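## Marker spots on a desk top

Try this before you buy any special cleaner.

1. Take all the pens off the surface and close every cap until it clicks.
2. Put a little hand soap on a damp cloth and rub the spot for 40 seconds.
3. If the colour stays, use a drop of alcohol – first on a hidden corner, please.
4. Dry the place and wait 14 minutes before you put paper on it.

Small brown marks may also be chips, and then no rubbing will help.
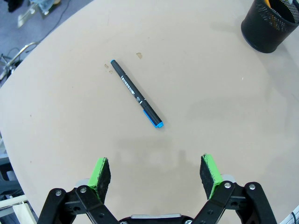
Modupe Danladi wrote to me that toothpaste also works on old ink, but it made her desk dull, so she now uses only soap.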